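Pince Nadport à deux doigts – notre fiche, avec la démo en prime

Réf. 904 – Préhension légère, fruits et petits objets fragiles
Disponible à la location et à la vente, démonstration sur rendez-vous à Osville

Bon, je commence par l'aveu : cette fiche traîne dans mes brouillons depuis le printemps. Je voulais attendre d'avoir vu la Nadport travailler ailleurs que dans notre réserve, et la journée portes ouvertes d'Osville, en octobre, est tombée pile au bon moment. J'y suis allé le matin, j'en suis reparti à la fermeture (et encore, il a fallu éteindre la lumière du hall pour que je lâche la manette).

Pour ceux qui ne connaissent pas, la Nadport est une pince électrique à deux doigts parallèles, noirs, avec une petite caméra au poignet. Elle se monte sur les bras Bavholm et, avec une bride en plus, sur pas mal d'autres. La course des doigts est de 94 mm, ce qui couvre sans souci les agrumes, les pommes, les flacons, les petites boîtes. Pour un pamplemousse bien dodu, prenez plutôt les doigts longs, on en reparle plus bas.

Sur le stand, c'est Thư Hầu qui menait la démonstration. Elle avait préparé un fond blanc tout simple et des fruits, et elle laissait les visiteurs choisir la consigne d'effort sur l'écran. J'adore cette façon de faire ! On tâtonne, on monte d'un cran, on redescend, et au bout de dix minutes on a compris davantage qu'avec la notice. Le citron est un excellent cobaye pour ça : une forme qui s'affine au bout, une peau un peu glissante, jamais deux pareils dans le même filet.
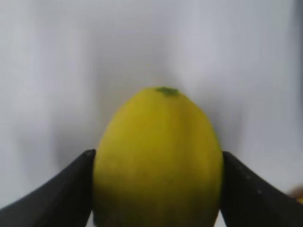
Mon voisin de stand, lui, voulait surtout savoir si on pouvait régler la vitesse d'approche séparément de l'effort de serrage. Oui, et c'est même le réglage que je vous conseille de toucher en premier. Par défaut la pince arrive assez franchement sur l'objet. Descendez la vitesse sur les derniers millimètres, gardez l'effort bas, et augmentez ensuite par petites touches. Le logiciel Ambaye enregistre chaque réglage sous le nom que vous voulez (j'ai chez moi un « mandarine » et un « mandarine bis » dont je ne sais plus la différence, mettez des noms corrects).

J'ai aussi posé la question qui fâche, celle du bruit. Dans un hall plein de monde, impossible de juger, donc j'ai refait l'essai au calme à l'atelier : on entend un petit sifflement à l'ouverture, un clic à la fermeture, et on discute à côté sans hausser le ton.

Côté entretien, Hervé Chauvin m'a montré le changement de doigts. Deux vis par côté, une clé fournie, et un détrompeur qui évite de les remonter à l'envers. Il le fait en bavardant, moi j'ai mis nettement plus longtemps et j'ai perdu une vis sous la table. Prévoyez un petit bac ! Les doigts se nettoient au chiffon humide, pas de jet, pas de solvant. Faites une ouverture complète à vide après chaque remontage pour que la pince retrouve ses butées.

Ce que j'aime moins : le câble de la caméra sort du mauvais côté quand on travaille poignet tourné, et il faut le guider avec un collier. La notice française est correcte mais le chapitre sur la bride renvoie à une page qui n'existe pas. Demandez-nous le schéma, on l'envoie par mail.

Dans la boîte
Pince Nadport avec doigts standard
Caméra de poignet et son câble
Clé et vis de rechange
Licence Ambaye pour un poste

En option
Doigts longs
Bride pour bras autres que Bavholm
Valise de transport

Location : 100 € par jour, caution de 1 000 €. La caution est rendue au retour du matériel, après un essai d'ouverture et de fermeture fait avec vous au comptoir.

Pour venir essayer à Osville, écrivez-nous en précisant votre modèle de bras et ce que vous voulez saisir. Vous pouvez apporter vos propres produits, on a de la place sur la table et une prise libre. Comptez une bonne heure, et passez plutôt après 14 h, le matin l'atelier est pris par les retours de location.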